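Frequently asked questions about the Isero River petition

What is the petition asking for?

It asks the environment ministry to carry out a full assessment of the damage done to the Isero River during the fighting two years ago, and to publish the results. It also asks for a public schedule for clearing fuel and scrap metal from the lower valley. It does not ask for compensation. Claims by households are handled separately.

Who wrote it?

The text was drafted by Hortensia Riquelme, a water lawyer, and Jerome Quiambao, who ran the well testing in Kasel. Nine local groups commented on the draft before it was opened for signature.

How many groups have signed?

So far 243 organizations have signed. We stopped adding names to the printed version in December, but the online list is still open.

Can individuals sign?

Yes. Individual names are kept on a separate list, which has 764 entries. Please sign only once, using the name on your ID. If you have already signed on behalf of a group, you can still sign for yourself.
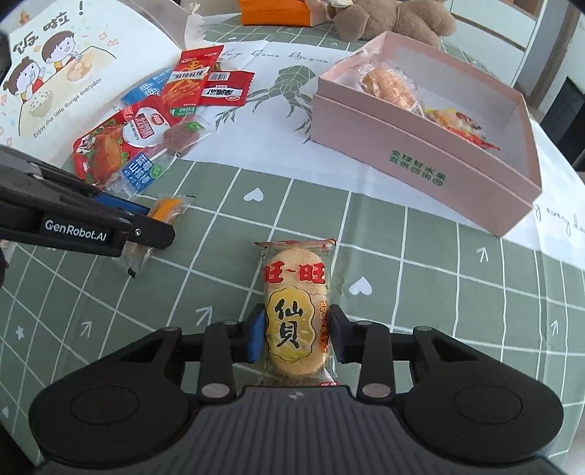
Want Want rice cracker in its wrapper.

Which wells were tested?

Wells used for drinking water in Kasel and the villages downstream of it - nearly 300 in total. Private irrigation wells were left out. If you use an irrigation well for drinking, write to us and ask to be put on the list for the next round.

Is the water safe to drink?

We can't answer that for every household. Each well owner received a letter with the results for that well. If your letter says "retest," use tap water or bottled water until you hear from us again. Boiling does not remove fuel or metals.

Doesn't the law already protect rivers in wartime?

Partly. There are treaty rules against widespread, long-term and severe damage to the environment, but the bar is high and few cases reach a court. Most cleanup after a conflict depends on what a government decides to pay for. That is why the petition is addressed to the ministry.
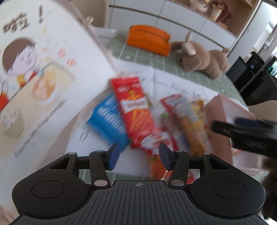 Petitions to the ministry have to be delivered on paper, with original signatures from the lead groups. Ours will go in as one bound copy, and a scan will be posted on this site the same day. The ministry does not have to reply by any fixed date. If a reply comes, we will post it in full.

Will there be a public meeting?

Yes, in Lagos and in Kasel. Both start at 6:30 p.m. and both are free. Dates will be posted once the rooms are confirmed. The Kasel meeting will include time for questions about individual well letters, so bring yours with you.

Where is the data kept?

The test results are stored on Grident, the mapping site we use for all our field work. Anyone can view the map. Exact well locations are hidden unless the owner has agreed to show them.

How do I correct a mistake in our group's name?

Use the contact form and give the name as it appears now and as it should appear. Corrections to the online list are made at the end of each month.

Related pages
How to read your well letter
Isero River: a short history of the lower valley
Notes for groups that want to sign
Using the Grident map
Fuel spills and farmland: what we know so far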